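投稿した論文が紀要に載ったのに著者がいちばん最後に知る件

1 :しおり紐
司書3年目です。初めて書いた論文(というか実践報告)が、館種をまたいだ研究会の紀要に載りました!うれしい!
なのですが、知ったのが他大学の先輩からの「読んだよ」メールでした。え、もう出てるの?と思ってサイトを見に行ったら、ほんとうに出ていました。校正の最後のやりとりから11週間、音沙汰なしだったので、てっきり次号まわしかと。
みなさんのときはどうでしたか。あと、抜き刷りって今でも頼むものですか?

2 :Diltia
おめでとうございます!!
最初の一本はほんとうに特別ですよね。私は最初の掲載号を、職場の机の引き出しにまだ入れています。
連絡については、紀要だと「公開しました」の一斉メールだけのところが多い印象です。抜き刷りは、紙で配る相手が思い浮かぶなら頼む、くらいでいいと思います。

3 :書庫の西側
おめでとう。
抜き刷りは要らないに一票。PDFのリンクを送れば済むし、もらう側も置き場所に困る。自分は24部刷って、いまだに大半が箱の中です。

4 :Diltia
>>3
そこは意見が違うかも。私は学会の立ち話で抜き刷りを渡した方から、半年後に共同調査のお誘いをいただいたことがあります。リンクだとあとで読もうと思って流れてしまうけど、紙は鞄に残るんですよね。表紙に付箋で一言書いて渡せるのもいい。

5 :書庫の西側
>>4
それは抜き刷りじゃなくて立ち話の手柄では。

6 :Diltia
>>5
それもあります(笑)

7 :しおり紐
ありがとうございます!どちらもわかる……。
書き忘れていましたが、内容は郷土資料の件名付与を見直した話です。地名の旧表記をどこまで参照形に入れるかで館内がかなり揉めて、その経緯を書きました。揉めた部分を書いていいのか最後まで迷ったのですが、査読の方に「ここがいちばん面白い」と言っていただいて残しました。
それと、公開版を読み返したら注の番号がひとつずれていました。初校でも再校でも見たはずなのに。これって直してもらえるものでしょうか。

8 :kunow_lib
はじめまして、Kunowと名乗っています。編集側を5年やったことがあるので、そちらの立場から。
注のずれは、すぐ編集担当に連絡してください。遠慮はいりません。電子版だけなら差し替えか正誤表かを編集側で判断します。紙も出ている場合は次号に正誤表が載るのが普通です。連絡には「何ページの何行目、誤、正」の3点があると、担当者は泣いて喜びます。
公開の連絡が遅い件は、代わりにお詫びしたいくらいです。入稿が終わると編集側はもう次号の査読者探しに入っていて、著者への連絡がすっぽり抜けるんです。悪気はまったくないのですが、言い訳にはなりませんね。 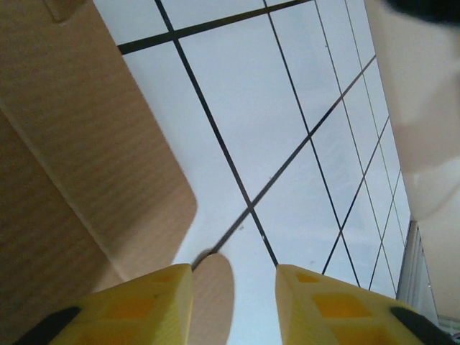 それから、これはぜひお勧めしたいのですが、機関リポジトリへの登録も今のうちに確認してみてください。紀要によって、出版社版をそのまま載せていいところと、著者最終稿ならいいところがあります。規程に書いていないこともあるので、正誤の連絡と同じメールで聞いてしまうと一度で済みます。そして著者最終稿のファイルは絶対に捨てないこと!校正が終わった安心感で消してしまう方がほんとうに多いです。

9 :Hiris
横からすみません、8さんの「最終稿を捨てない」に激しく同意です。
私は「最終」「最終2」「最終_ほんとに」の三つが残っていて、どれが受理された版なのか自分でもわからなくなりました。結局、編集部から送り返してもらいました。

10 :書庫の西側
>>8
正誤表、そこまでしますかね。注番号ひとつなら読む人は文脈でわかるでしょう。細かい訂正が並ぶと、かえって本文の信用が落ちる気がするんですが。

11 :kunow_lib
>>10
おっしゃることはわかります。誤字ひとつなら私も「次から気をつけます」で終えることがあります。ただ、注は出典への道案内なので、ずれていると引用した人がそのまま間違えるんです。司書の書いたものならなおさら、出典はきれいにしておきたいなあと。

12 :書庫の西側
>>11
ああ、孫引きで広がるのは確かに嫌だな。注に関しては撤回します。誤字までは要らない、という線は譲らない。

13 :しおり紐
さっそく書いて送りました!ページと行と、誤と正。リポジトリのことも一緒に聞きました。
それで、ちょっと興奮しているので書かせてください。Waltraud Wendtさんという方から、さっき英語でメールが届いたんです。ドイツの小さな町の図書館で地域資料を担当されていて、英文抄録を読んで、旧地名の扱いで同じことに悩んでいると。ほぼ39行の長いメールで、参照形の例まで付いていました。英文抄録、字数を埋めるつもりで書いたのに……!

14 :Hiris
うわあ、いい話!
英文抄録は手を抜けませんね。私も次は気合いを入れます。

15 :Văduva
抄録だけで連絡が来るの、すごく夢がありますね。
私は今ちょうど査読の返事待ちで、毎朝9時にメールを開いては閉じています。10月までに返すと言われているので、まだ慌てる時期ではないのですが、落ち着きません。このスレを読んで元気が出ました。
しおり紐さん、返信はもう書かれましたか?英語のやりとり、どうしているのか気になります。

16 :しおり紐
>>15
まだ下書きです!辞書を引きながら、まず件名の例をいくつか訳して送ろうと思っています。「参照形」をどう英語にするかで一時間使いました。

17 :Diltia
>>16
see reference で通じると思いますよ。相手も目録の人ですし、例を並べればまず大丈夫。
そして抜き刷り、Wendtさんに一部送ってみては?

18 :書庫の西側
>>17
PDFでいいと思います。

19 :しおり紐
両方送ります!
抜き刷りは最小部数で頼むことにしました。査読待ちのVăduvaさんも、結果が出たらぜひここに書いてくださいね。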